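Last updated 09/03/2020

# Clothes care and hanging: frequently asked questions

These are the questions that come to the Skistalley clothing exchange desk most often. If yours isn't among them, ask at the desk or leave a note for Chaimae Fahmy, who looks after the rails.

## Bringing clothes in

**Do things need to be washed first?**

Yes. Washed and fully dry, please. We don't have a washing machine on site, and one damp jumper in a bag will make everything else in it smell.

**Do I need to iron them?**

No. A few creases are fine and most of them drop out on the hanger after a day or two. Shirts with a collar sell better pressed, so if you have the time, do the collar and leave the rest.

**How many items can I bring?**

Up to nine per visit. The limit came in this January, when the back rail was too full to push anything along it.

**Can I leave the hangers with you?**

Metal and wooden ones, yes. We can't use the very thin ones from the dry cleaner's – they bend under a coat.

## Hanging

**What is the right way to put a top on a hanger?**

Go in from the bottom hem, not down through the neck. Pushing a hanger through the neck stretches it, and on knitted cotton it doesn't go back. Hold the hem open, slide the hanger up inside until the hook comes out at the neck, then settle one shoulder at a time.

**It always ends up lopsided. What am I doing wrong?**

Usually the shoulder seams aren't sitting on the arms of the hanger. Hold the top steady near the hook with one hand and draw the bottom edge down gently with the other. The fabric bunched at the shoulders should loosen, and you can then see which side needs moving. Soft, thin fabrics need this more than stiff ones.
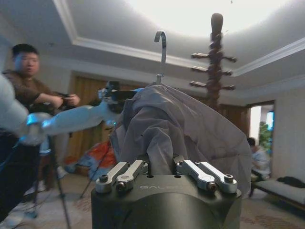

**Should I do up the buttons?**

The top one, and one in the middle. Zips go all the way up.

**Which way should the hooks face?**

All the same way, with the open end towards the wall. If you have to lift a whole armful off in one go, you will be glad of it.

**What shouldn't be hung at all?**

- Heavy jumpers and cardigans. Fold these and put them on the shelf.
- Anything cut on the bias, as the hem drops.
- Beaded or sequinned tops.
- Vests with narrow straps, unless the hanger has notches.

## Creases and marks

**How do I get rid of hanger bumps at the shoulder?**

Dampen the spot with a wet fingertip, smooth it flat and let it dry. Next time use a wider hanger, or fold the garment.

**There is a sharp line across the middle of my trousers.**

That comes from a thin bar. Slip a cardboard tube over it, slit down one side. The inside of a kitchen roll will do.

**Can I use a steamer on everything?**

Not on suede, waxed cotton or anything with a glued trim. For the rest, keep the head moving and pull the hem lightly with your free hand. The steamer on loan from the desk holds 400 ml and shouldn't be filled past the line.

## Borrowing and paying

**Can I borrow a rail for an event?**

We have two Dasel rails that fold flat. Book them at the desk and bring them back with all four wheels.

**Do you take cards?**

Cash only for now.

**I left something here by mistake.**

Found items are kept in the blue box for a month, then go out on the rail with everything else.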